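Reading time: 4 min

4. Changes in the work of the kitchen staff

4.1 Setting and task

The study took place in the test kitchen of Gremar, a company that prepares breakfast for offices and small hotels. The robot cell was set up by Wetano in May. Before that time, one worker on each shift moved the steamed buns by hand, and the same worker also checked the trays, cleaned the steamers and answered the phone. The cell takes over only the moving. A two-finger gripper takes one round piece at a time by its sides and carries it between the dishes, as in Figure 1a.

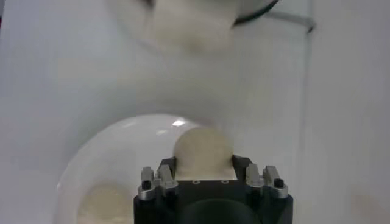

We interviewed the workers of both shifts and we observed 30 shifts in total. In the interviews, the workers spoke less about speed than we expected. They spoke mostly about their hands and about waiting. Several workers told us that steam on the fingers was the worst part of the old task, and that they do not miss it. But the same workers said that they now stand near the cell and wait for a problem, and this waiting makes them more tired than before.

4.2 Stops and who solves them

During the observed shifts the cell stopped 166 times. Most stops were short and a worker could solve them by placing a bun again or by starting the program again. In 4 cases the shift had to call a technician. The stops were not written in the job plan, so the time for them was taken from cleaning. The supervisor at first did not see this work — it appeared in no report. After our first meeting, Gremar gave 30 minutes of each shift to this task.

Figure 1. The steaming task at the Gremar test kitchen. (a) Handling of a single round piece. (b) Work place with steamer and plate.

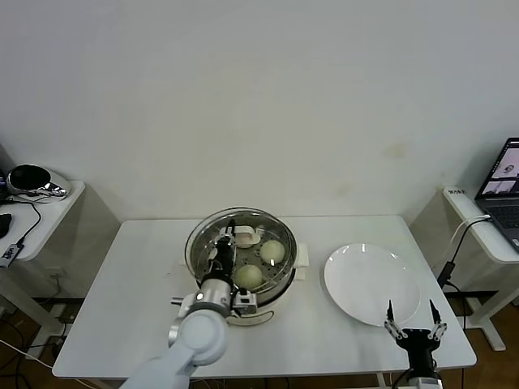
Who decides when the robot must be stopped? At Gremar the worker on the shift decides, and she does not need to ask the supervisor first.

This rule was not clear in the first weeks. Some workers were afraid that a stop would be counted against them, and they let the cell continue also when a bun was already damaged. When the rule was put on paper, the workers stopped the cell earlier and they complained less about it. A similar result is reported in our former study at the Waston bakery, where the packing line was automated but the workers had no right to stop it in the first year.

12 shares · 3 comments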